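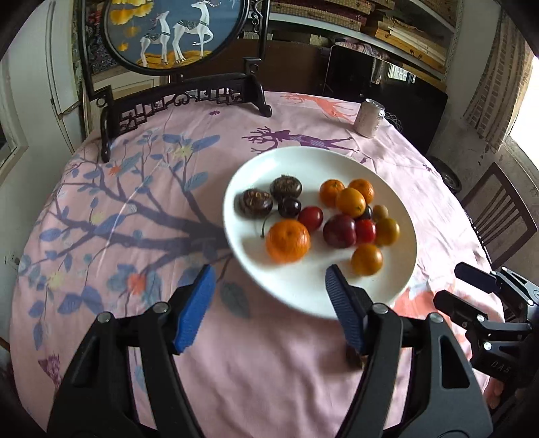 Mixed fruit on the round table, hand-held grippers at work.

2 min read

Quick one from the manipulation side before the Trudthorpe deadline eats everybody.

Kwok-wai Kan's grasp-width study has numbers now. Short version: a policy trained on hand-held gripper demos does better on small round fruit when we feed it finger opening as its own input and stop making it guess from pixels. Same network, same training time. One extra number per timestep.

Setup, for those who missed the May talk. People pick fruit off a plate or out of a bowl, gripper in hand, no arm. 465 demos collected, 63 thrown out (tracking lost, mostly, plus a batch where the clocks had drifted apart and we didnt catch it till later). Mixed fruit on purpose. Citrus, tomatoes, plum, water chestnuts. Printed tablecloth on purpose too, Kwok-wai wanted a background that fights the segmentation a bit.

Then 300 trials on the arm downstairs, split evenly between the two policies. Mandarins, no real difference, both fine. Cherry tomatoes, clear gain. Water chestnuts are where it gets intresting.

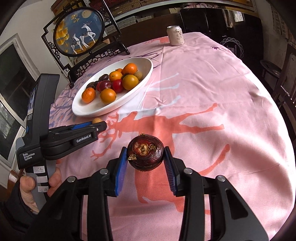

They're hard and slick, and the old policy closes too early and too high, so the thing squirts out sideways. With the width signal it waits. Comes in lower, closes around the middle, lifts. Still fails when two are touching, and we don't have a good answer for that yet. Warrick Ellery thinks it's a data problem, too few demos that start from a cluster. Kwok-wai thinks it's the pads. They have been having this argument by the coffee machine all week, join in if you like.

Other bits:

Two grippers in one session works OK, but the operators get in each other's view. Pairing script is in the Fusteo repo, readme is half done, sorry.

Popescu baseline is NOT rerun on the new split. Please don't quote the old table next to the new one.

Rernano want a short demo of the fruit task. Need 30 more clips with touching fruit first, bowl only, any cloth. Slots are on the sheet by the door, evenings mostly free.

Draft writeup is on the shared drive under "width". Comments to Kwok-wai, typos to Warrick.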